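News > Neighborhood > Redby Notes

Print this page | E-mail this page

Well, the September swap supper is back, and I couldn't be happier! Last year I came home with 51 jars of other people's pickles (my husband is still speaking to me, just about) and I plan to do worse this time.
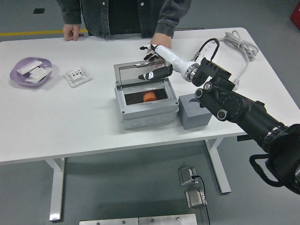
One hand on the white table.

We're in the Hameck Street hall again, doors at 5:30. Bring something you canned, baked or grew, with a label on it please. Natnael Gudeta is making his lentils, so come hungry. Parking is on the Barredo side only, the other lot is being repaved.

Print | E-mail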